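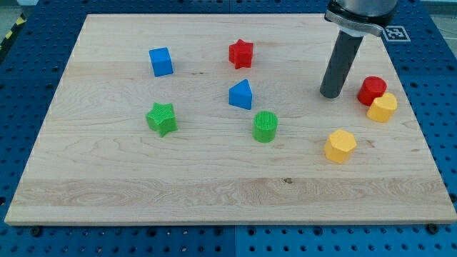
Re: [cell-practice] Block sets and the board layout rule

Marianna Jabłońska wrote:
> Do we need the same start layout for each run, or can the blocks
> go down anywhere? Vermeulen wants it fixed, Ritano don't care.
> Also are two of each colour enough?

Anywhere on the board, but loose. Draft 9 says gaps "where practical" so a red cylinder touching a yellow heart is fine, just log it as a contact start. Don't nudge them apart.

Two of each colour is the set – blue, red, green, yellow, eight blocks. No swaps halfway through a batch.

Rest of it, quickly:

- front strip of the board stays clear at the start
- marker visible past the far corner. If it's covered, stop the run
- check both front bolts before power on, then again every 700 cycles. Pretow had 2,000 in the old draft, much too long imo
- tool speed near the board as per clause 17, no exeptions for demos
- nobody reaches over the tape with the arm live. Pause is not off

Fixed layouts can go in an annex if Vermeulen will write it. Rernider have already said they won't.

Comments by end of October pls, I'll merge them after that. Sorry for the rush – on the shop floor til 4.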